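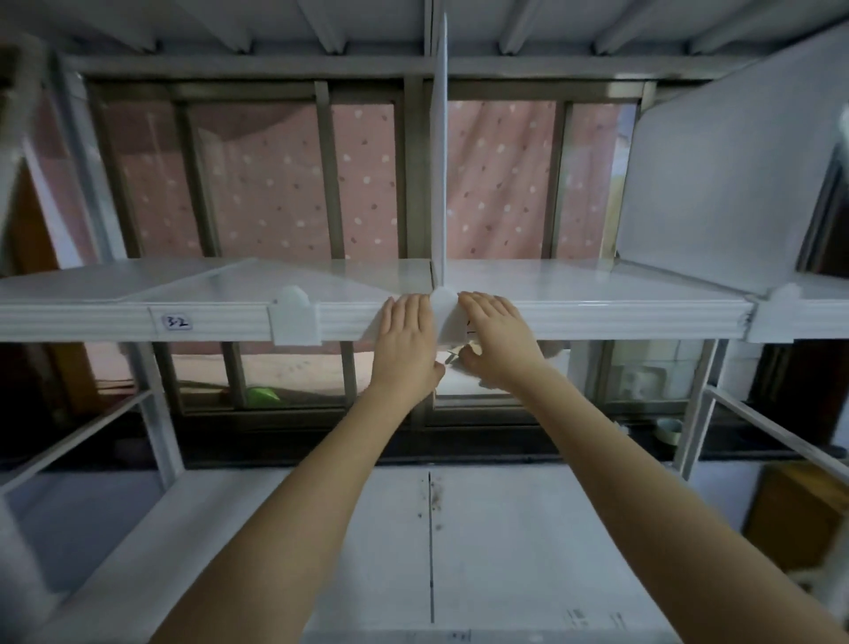

Shelving by the window, continued (December, started 9:40, stopped when my knees asked)

Second go at the white unit. The last entry ends with "nearly done," in my own handwriting, and I would like a word with whoever wrote that.

Today's business was 3-2. The label on the front of the board is mine, done in marker on the theory that I would remember what the numbers meant. Deepak reads them as bay first, level second. Şükran reads them the other way round. I have written "ask before moving" inside the cupboard door, and we can argue about it after the holidays.

Order of work, for whoever does the next unit:

Seat the board at the window side first, then the front. Front first and you get one good corner and three bad ones.

Press down with both hands flat, either side of the clip. Thumbs can go under the edge. Do not hit it. The rubber mallet has gone back to Ollcombe and can stay there.

Translucent panels go in last. They're thin and they bow, and they want to go in at a tilt. Carry them by the long side and mind the glass.

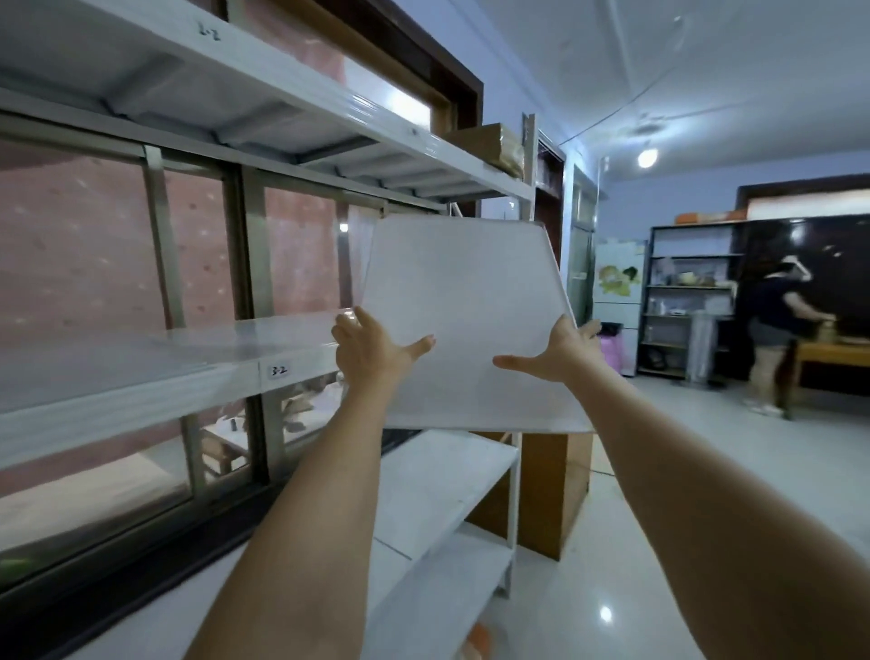

Panel at an angle in front of the shelves, 2-2 above, 3-2 below.

Measurements, since the Nirklow sheet gives one number and the tape gives another: clear depth on 3-2 is 568 mm at the left and 581 at the right. I measured it four times and then had Deepak measure it, and he got the same and looked pleased. Either the wall wanders or we do. The panels don't seem to mind, so I'm leaving it.

Gap wanted behind the unit for opening the window: 111 mm. Gap available: less. We will be people who open the other window.

What goes where, provisional:
2-2: Addo trays, the shallow ones. Nothing heavy.
3-2: Sternico bottles, once somebody wipes the outsides.
Very top: the taped cardboard box stays up there until its owner comes forward. Şükran thinks it's cable. I think it's the old cable, which we replaced because of what it was like.

Still to do:
- check every clip along the front again after a night with weight on
- proper printed labels, same format as bench drawers (Ş. has the template)
- return the spare panel, order ref ends 199, before they start charging us for it

Left the tape measure on the sill. If it isn't there in the morning, Deepak, I know it's in your coat.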